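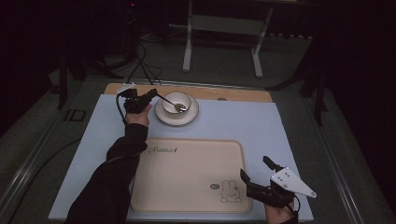 Do the jaws still close by themselves if the cable gets tugged, one visitor asked us at the open evening, and if they do, why would you let anybody's fingers near them?

About > Who We Are > When Things Go Wrong

12/7/23
By the Skernholm team

We promised that visitor a proper answer, and our "about us" page was due for a rewrite anyway, so the two have ended up together.

Skernholm is a small company with a workshop and two recording rooms in Cisternas. We teach robot arms to do table work, the setting out and clearing away that most of us do at home without a thought. Before an arm tries any of it, a person does the job many times over at one of our tables, holding a gripper in each hand, and the recordings go into a program we call Drultovley. There is a lot of crockery in our lives. A spoon in a bowl can keep a whole room of grown adults busy for an afternoon, and we are very fond of the work, even on the afternoons when the spoon wins.

Now, the fault. In November one of our operators was reaching across the table with the left gripper when its cable caught on a table leg and pulled tight. The plug shifted a little in its socket, the Nunedo (our name for the small control board that drives the jaws) lost its signal for a moment, and when the signal came back the board took it as an order to close. The jaws shut on the side of a finger on the operator's other hand, which was steadying a dish. It left a bruise and a small cut. The operator was fine by the next morning and has been very gracious with us, but it hurt, and it should never have been possible.

We stopped recording in both rooms that same day and stayed stopped for four days. When we went back through the older sessions we found the same signal drop in 336 recordings. Mostly the jaws had only twitched, and we had put the twitches down to tired hands. That is the part we are least proud of. Two operators had written "left one feels jumpy" in the room notebook weeks earlier, and we had read it, nodded, and ordered new grip pads.

So, to answer the question: on the old boards, yes, a hard enough tug could do it. We have changed how the Nunedo starts up after a lost signal. It now lets the jaws go slack and waits until the operator squeezes and releases the handle before it will move them at all. The plugs have a locking collar, and the cables are clipped at the wrist end with enough slack for a full reach – we tried this with our tallest colleague and a very large tray. Closing force is turned down for everything except the heavy pans, and a bare hand stays out of reach of the jaws whenever the power is on. Dishes that need steadying get a rubber mat.

The 336 recordings have been taken out of Drultovley. It would have been nice to keep some of them, but an arm that learns from a twitch will twitch, and we'd be chasing that for months.

Anyone in the room can call a stop, including guests, and the notebook is now read out loud on the first morning of each week with the person who wrote the note present if they'd like to be. It makes for a longer meeting. There are usually pastries.

We still have one thing open. The cables on the right-hand grippers are an older type and the new collar fits them rather loosely, so those are checked by hand before every session until the replacements come in. We'll add a line to this page when they do.

If you would like to visit, or you use a Nunedo board from us and want yours updated, please write to the workshop and we'll find a time – we do like company.

Contact: the Workshop Desk, Skernholm, Cisternas | © 2023 Skernholm | Back to top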